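4.2 Group seeding and the fairness claim

The Kanditz cup places its 33 entrants by past rating, and the hosts say this keeps early rounds even. We doubt it. Ratings below 500 rest on too few matches to rank anyone.

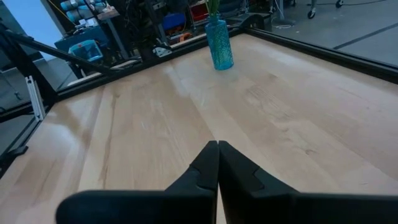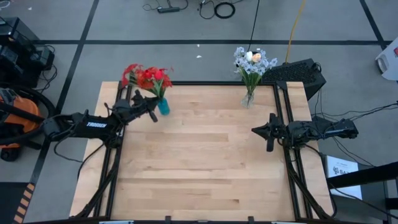
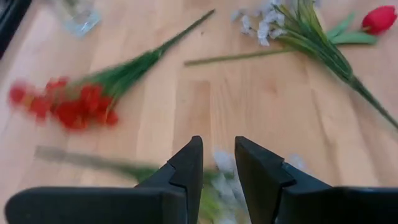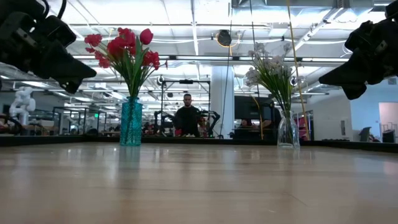 Figure 3. Pale wooden tabletop and black grippers, four views.

Does seeding by rating make the group stage fairer?

Our data give little support for that. Across 834 matches, seeded groups were settled as early as random ones, and the Lallix league's claim of closer scores rests on a single season.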